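`flirnell-tabletop` is the table-clearing task pack for the Flirnell two-arm kit. It is supplied with the Dalsgaard service plan and may be used without it.

## Contents

- 2,088 episodes, of which 72 are held out for evaluation
- 19 object classes, food waste included
- head camera video, joint states and gripper commands at 10 Hz

## Task

The arms work over a dark grey mat on a table. Items on the mat are mixed: rigid containers, thin bags, crushed cans, loose food.
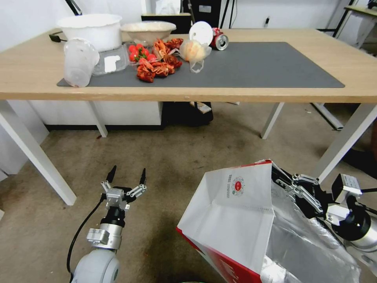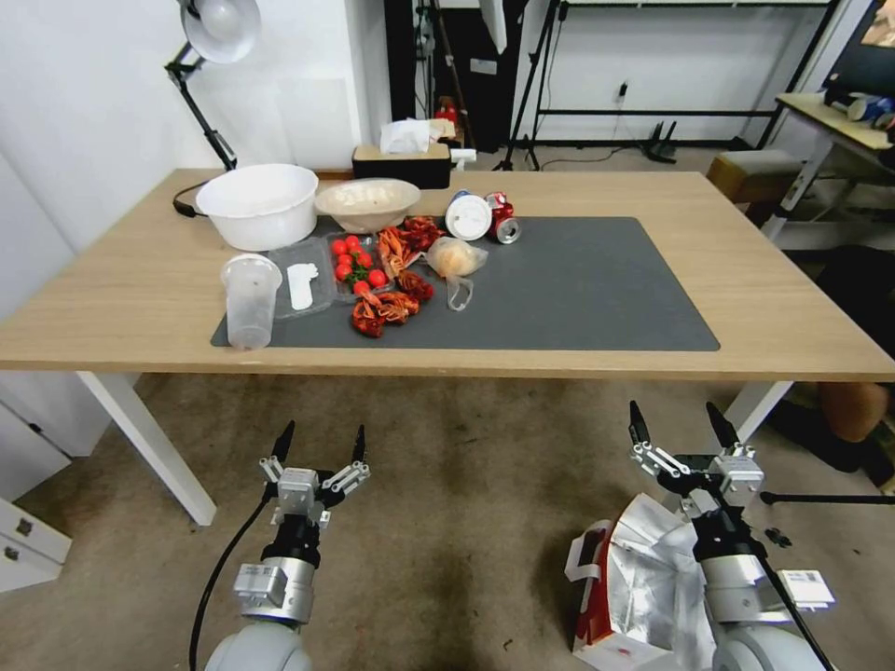

An episode ends on operator stop or timeout. Partial clears are kept and carry `status: partial`.

## Compatibility

| Kit | Status |
|---|---|
| Flirnell two-arm, parallel grippers | supported |
| Prarnon single-arm | replay only |

Firmware from before August reports gripper width with the wrong sign. Run `fix_width.py` before training.

## Known limits

- Thin transparent plastic is under-labelled.
- No force data.
- All episodes come from the Priststead site. Expect a drop in success rate under other lighting.

## Licence

Evaluation use only. Commercial terms are in `LICENCE.txt`.

Last updated December 30, 2023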